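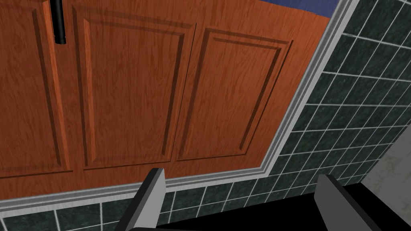
Kununitz Door Pack
Simulated door trials for two-armed mobile robots
Sold by Breltari. Product code KDP-4. Last revised 21 January 2020.

The Kununitz Door Pack is a set of rendered rooms with working doors, a two-armed robot model to put in them, and a written test procedure. It runs on an ordinary workstation. It is meant for people who need to show how a robot was tested before it goes near a real door, and who would like the paperwork to survive a sceptical reader.

It is not a safety certificate. We get asked this most weeks. No pack of simulated doors makes a robot compliant with anything, and if a supplier has told you theirs does, ask them which clause and in whose building.

What the procedure covers

Approach, reach, contact with the handle, opening, passage and release. Each stage has its own pass mark and its own stop condition. A run that opens the door but breaks a stop condition is a fail. Plenty of packs will count that as a success, and you will see some very handsome success rates as a result.
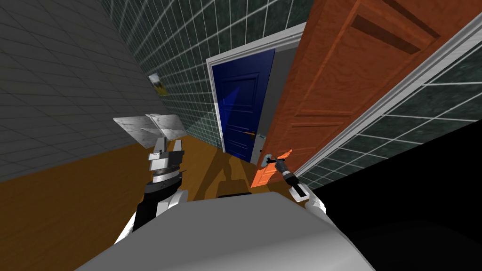
Door trial, right gripper at the lever handle of the orange door.

The idle arm is scored too. Most of the trouble our reviewer found in older test reports was with the arm that wasn't doing the job: swinging wide, or left hanging where a person might walk. Under our procedure you declare where it should be before the run starts, and whatever it is holding goes on the sheet.

Rules we ask users to keep

Fix the pass marks before the first run and don't touch them afterwards.
Report every run, including the ones where the simulator misbehaved. Give those their own line.
Keep the robot's own camera views with the result. A tidy side-on replay hides a lot.
State the contact force limit you used and where you got it.
Never quote a simulated pass rate without the word simulated next to it.

Priya Dunleavy wrote the procedure and reviews the changes to it. Her view is that door handles are where simulation flatters a robot most. Real levers stick, sag and catch on their springs, and a gripper that copes with a clean rendered one has shown very little. 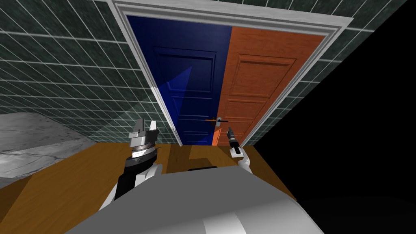
For that reason the pack lets you vary handle stiffness and door weight, and the procedure requires you to. The settings we supply are our own choices. We haven't measured every door in the country and neither has anyone else selling this sort of thing, so measure yours and put the figures in.

What's in the pack

Door and room models, with editable finishes
Two-armed robot model with parallel grippers
Test procedure, 10 pages
Blank record sheets
Importer for Bomau log files (Cowie logs need converting first, and the converter is slow)

Licence and price

£900 per site, 2 named users. Updates to the procedure are free until the end of October. After that they are charged as a yearly renewal, and the version you bought carries on working if you don't renew.

Returns are accepted on unopened licence keys only.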